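3.2 Materials and sorting procedure

Returned packaging was collected from two drop-off points, one in Cancombe and one in Veltthorpe, over a period of 30 weeks. We received 787 items. Those that were torn along a seam or had no printing left were set aside, leaving 700 for grading.
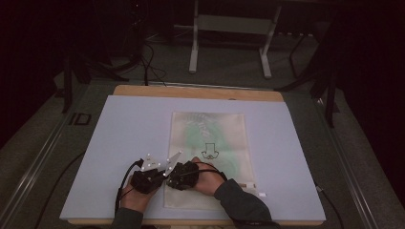
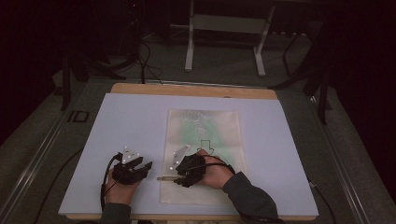 Figure 4. Printed item, cream-colored with green and a small black outline drawing, on a pale board.

Each item was graded twice for print wear, using the five-step Zarnbridge scale. The second grading took place at least a week after the first, and graders did not have access to their earlier scores. Where the two grades differed by one step, we kept the lower one. Larger differences went to a third grader.

Agreement was good for single-color prints and weaker for prints with soft edges, where fading is hard to tell from the original design. Nearly 600 items received the same grade both times. The Juhász correction was applied to the rest before the analysis in Section 4.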